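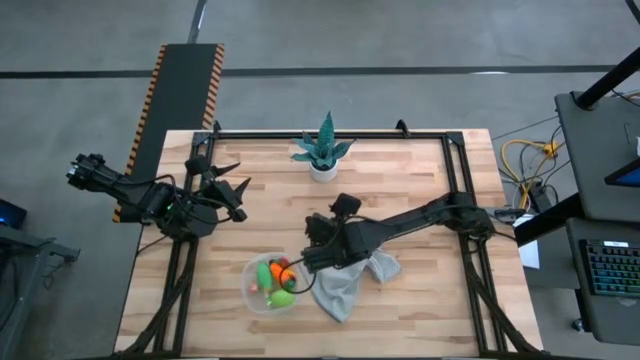
Plellbridge Robotics Club meets twice a week during the school year and is open to any student in grades nine through twelve. Members spend the fall learning to drive the arms and the spring on a single long project. This year's project is called Pop, and it covers clearing and setting a table. Most sessions are spent at the two-arm bench, with toy vegetables in a clear bowl and a gray cloth that has to be handled without knocking anything over. The questions on this page are the ones we get most often from students and parents. Last updated Mar 3, 2025.

Who can join?

Any student enrolled at Plellbridge. Homeschooled students who live in the district can join too, but they need to fill out the activity form at the front office first.

Do I need to know how to program?

No. New members start by moving the arms by hand control and learning the safety rules. Programming starts in week four. If you already know some Python you can skip the first two programming sessions, but you can't skip the safety session.

What does it cost?

Dues are $35 a semester. This pays for replacement parts, cables and snacks. Fee waivers are available at the front office and the club is not told who has one.

What is Pop?

Pop is our spring project. The two arms have to pick up toy food, move it in and out of a bowl, and fold or move a cloth. Students record themselves doing each task many times by remote control, and the recordings are used to train a program that tries the task by itself. The goal for this year is 1,000 good recordings. As of this update we have 962.

What counts as a good recording?

The task starts from the correct setup, both arms finish in the rest position, and nothing falls off the table. Pauses are fine. If you bump the plant, finish the run and mark it in the log. Do not delete runs yourself. A team lead reviews them at the end of the session.

Why toy food?

Real food gets squashed and leaves the grippers sticky. The toys are also the same size every time, so a run from February can be compared with a run from last week. Please don't bring in extra toys without asking. We had to set aside 287 recordings in the fall when new pieces got mixed into the bowl halfway through and no one wrote it down.

Which task is the hardest?

The cloth. A carrot keeps its shape when you pick it up and a cloth doesn't. Most people need several sessions before they can grab a corner cleanly with one arm while the other arm stays out of the way. Start with the cucumber or the carrot and work up.

What is Codel?

Codel is the logging program written by club members two years ago. You enter your initials, the task name and any notes before each run. It has some bugs. If it freezes, wait one full minute before closing it or the last run will be lost.

Will you go to a competition this year?

Yes. We are entered in the Cotura student challenge in the table tasks division. Teams get three attempts at each task and the best two are scored. Eight members can travel. Places go first to members who have attended at least 15 sessions, and seniors get priority if there is a tie.

How much does the team have to raise for travel?

$3,000. The car wash and the spring raffle are the two main fundraisers. Members who travel are expected to work one shift at each.

Is it safe?

The arms are small but they can pinch. Hands stay off the table whenever the motors are on. Long hair is tied back, and hoodie strings and lanyards come off before you sit down. Everyone learns where the stop button is on the first day. Food and drinks stay on the back counter.

Can parents visit?

Yes, during the last half hour of any session. Sign in at the front office and wear the visitor badge. Younger brothers and sisters are welcome if an adult is with them.

What if I miss a session?

Missing one or two is fine. If you are signed up for bench time and can't come, take your name off the sheet by noon so someone else can have the slot. After three missed slots you go to the bottom of the list for the rest of the month.

How do I sign up?

Pick up a form outside Room 114 or at the front office. A parent or guardian has to sign both pages. Return it at any meeting and you can start the same day.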